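From: Blair Lindsay
To: Bronwood travel list
Date: 2020-12-23
Subject: Re: Night train to Astamier in February – luggage and seats

Žydrūnas Paju wrote:

> Has anyone taken the night train to Astamier since the
> timetable changed? I want to go in February and stay two weeks.
> The booking page shows a seat for 49 and a berth for a good deal
> more, and I can't tell if the berth fare includes the bag. I
> also read that you now have to change at Rondonuwu in the
> middle of the night. Is the waiting room open? And is a hard
> case a bad idea? I have one and would prefer not to buy a
> soft one for a single trip.

I went last winter, after the change, so most of what follows should still be right. Check the times before you pay, though. They moved the departure twice while I was holding a ticket.

The fare first. The 49 is for a seat in the open coach and it includes one large bag and one small one. The berth fare includes the same. There is no extra charge for the bag in either case, but the booking page adds a line called "registered luggage" by default and you have to untick it. That line is for things that travel in the van, like skis or a bicycle.

The change at Rondonuwu is real. You get off on the far platform and cross by the footbridge, which has stairs on both sides. The elevator was out of order when I was there. The waiting room was open and heated, and there was a drinks machine that took coins only. The wait is supposed to be 40 minutes. Mine was longer, and the board did not show the delay until the train was nearly in. Listen for the announcement instead.

The distance is 528 miles for the whole trip, and the second train is the slow one. It climbs to the pass at Jilteo, where it stops for a while to let the freight go by. Get some sleep before that if you can, as they turn the lights up for the ticket check on the far side.

As for the case, I used a hard one and would do it again. The racks over the seats are too shallow for it, but there is a floor rack at the end of each coach with a bar across the front. Stand the case on its side with the handle facing out. In the berth car it goes under the lower bunk if it isn't too thick – mine fit with a little pushing. The drawback is opening it. A case that splits down the middle needs twice the floor, and the compartments don't have it. One with a lid that lifts is easier.

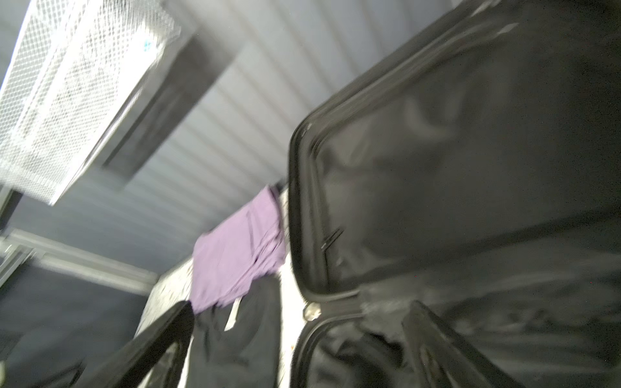

Žydrūnas asked me off the list whether he should lock it, and whether the floor rack is safe at night if he's asleep at the other end of the coach. I locked mine and had no trouble. If it worries you, book one of the seats next to the rack. They are the single ones and they go early. Keep your passport, medicine and charger in the small bag and take that one to your seat.

For packing, put what you need on the train in the small bag and don't plan on opening the big one until you get there. I wore my boots, since they took up too much room otherwise. Bring a hat you can sleep in. The first train was overheated and the second one was cold, and the conductor said that was normal for the older coaches.

On arrival, the station at Astamier is below the town. The bus up the hill meets the morning train, but it won't wait if the train is late. A taxi was 800 in local money last year and the drivers don't take cards. There is a cash machine inside the station, to the left of the ticket windows. I would take out enough for the taxi and the first day, as the one in the town was empty on the weekend I arrived.

Two weeks is enough for the town and the lake. If you want to go up to the hut, it sits at 2170 meters and you need to write to them ahead of time in winter. They were slow to answer me – give them a couple of weeks.

I still have the paper map of the footpaths. It's yours if you send me an address.

Blair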